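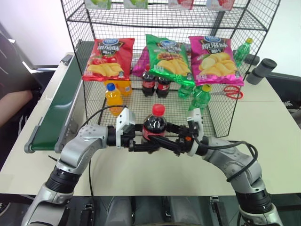
What is a lament?

A lament is a prayer that complains to God and keeps talking to God while it complains. You'll find plenty of them in the Psalms, a whole book of them in Lamentations, and bits and pieces in Job, Jeremiah and elsewhere.

Praying When You're Mad or Sad: Notes for Session 2
Ollelton Evening Bible Course, Room 110
Handed out 17 February 2020

Hi again, everyone. These are my notes more or less as I spoke them, tidied up a little for the folks who had to miss it. I went off on a few tangents and I've left most of them in (sorry, that's how I teach).

Where we left off

Last session we talked about the Psalms as a prayer book and a song book, and somebody asked me why so many of them are so gloomy. Great question, and I promised we'd spend a whole evening on it. If you grew up in a church like mine in Lulleneck, you sang the cheerful ones and skipped the rest. I knew Psalm 23 and Psalm 100 by heart at ten years old, and I don't think I heard Psalm 88 read out loud until I was well into my thirties. When I finally did, I was sitting in the back row after a really rotten winter, and I remember thinking, wait, we're allowed to say that?

We are. Laments are one of the biggest groups in the whole book. Scholars argue over exactly which psalms count, and I'm not going to give you a tally, but flip through the first half of the Psalter with a pencil and mark every one where the speaker is in trouble and says so. You'll wear the pencil down.

The usual parts

Not every lament has all of these, and they don't always come in this order. Still, it helps to know what to listen for.

Calling on God. Usually right at the start, and usually short. "O Lord." "My God, my God." Somebody is being spoken to.

The complaint. What's wrong? It might be sickness, enemies, guilt, loneliness, or God seeming to be far away. Look for who gets blamed. Sometimes it's "they," sometimes it's "I," and quite often it's "you," meaning God.

The request. Look at me, answer me, get up, save me, don't stay silent. These are bossy verbs! Circle them when you find them.

Reasons. The speaker sometimes argues the case. God's reputation is at stake, or God did this kind of thing before, or dead people can't sing praises (see Psalm 6 for that one).

Trust and praise. Many laments turn a corner near the end, often with a "but." We'll come back to that "but," I have opinions about it. 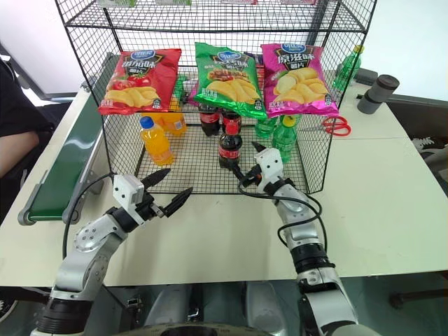 Reading Psalm 13 together

We read this one aloud twice, once fast and once very slowly, and if you weren't there I'd ask you to do the same at home before you read any further. It's only six verses.

Verses 1 and 2 are the complaint, and the phrase "how long" comes four times. Several of you said the slow reading felt almost rude, like nagging. I like that word. A child who nags a parent still thinks the parent is in the house and can hear.

Notice how the complaint moves. First it's about God (will you forget me, will you hide your face), then about what's going on inside the speaker (sorrow in my heart all day), then about the enemy. God, self, others. We never find out who the enemy is or what happened, and I think that's part of why the psalm has lasted. You can put your own trouble into it.

Verses 3 and 4 are the request. "Look on me and answer" and "give light to my eyes" are how some of our translations put it. Compare two or three Bibles here if you have them. The line about light may simply mean "keep me alive," as the next words are about sleeping in death.

Verses 5 and 6 are the turn. "But I trust in your unfailing love." Okay, here are the opinions. What happened between verse 4 and verse 5? Some readers think a priest or prophet spoke a word of comfort at that point in worship and the psalm answers it. Others think the speaker talks himself around, the way you do when you've had a good cry. Others think time has passed, maybe months of it. The text doesn't say. I lean toward the last one on most days, but please don't write that down as the right answer.

What I'd ask you not to do is rush to verse 5 when a friend is still living in verse 1. I did that to somebody once when I was helping with the hospital visits in Dagdag, and I can still see her face. She'd lost her husband in October and I handed her a verse about rejoicing. I meant well!

The one with no turn

Psalm 88 doesn't turn. Depending on your translation, the last word is "darkness" or close to it. It has the calling on God, it has complaint and more complaint, and then it stops.

We had a good argument about this one. One side of the room felt there's hope tucked in at verse 1, where God is called "the God who saves me," and the other side felt that anyone looking for hope that hard wasn't listening. I'd say keep both. Whoever put the collection together left this prayer in without adding a nicer ending, and it's there for the people who need it.

Praying as "we"

Psalms 13 and 88 speak as "I." Others speak as "we": try 44, 74, 79 and 80. A whole people has lost a war, or a temple, or a harvest. Psalm 44 is the boldest of the bunch. It tells God flat out that the people haven't broken faith, and then it tells God to wake up.

Lamentations belongs here too. Chapters 1, 2 and 4 are alphabet poems in Hebrew, each verse starting with the next letter, and chapter 3 does it in threes. You can't hear that in English, which is a shame. Think how much care that took, by somebody whose city had been burned. The reader has a short piece on it at page 156, and it's worth your time even if you skip the other readings this round.

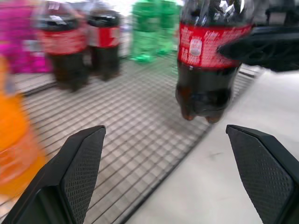 For next time

Read Psalms 22, 44 and 130. Pick whichever one bothers you the most and mark up the parts using the list near the top of these notes.

Write your own lament, half a page or so. Nobody will collect it and you won't be asked to read it out. Use "I" or "we," whichever fits. If you can't get to a "but," stop where you are.

If you're taking the course for credit, your final paper has a limit of 3000 words, footnotes not counted, and any psalm of lament is fair game except 13, as we've already picked it clean. Send me the psalm you've chosen before the next session so I don't end up with a stack of papers on 22.

Printed copies of the reader are at the Janix copy shop if you still need one. Bring whatever Bible you like, the more different translations we have on the tables the better, and a pencil.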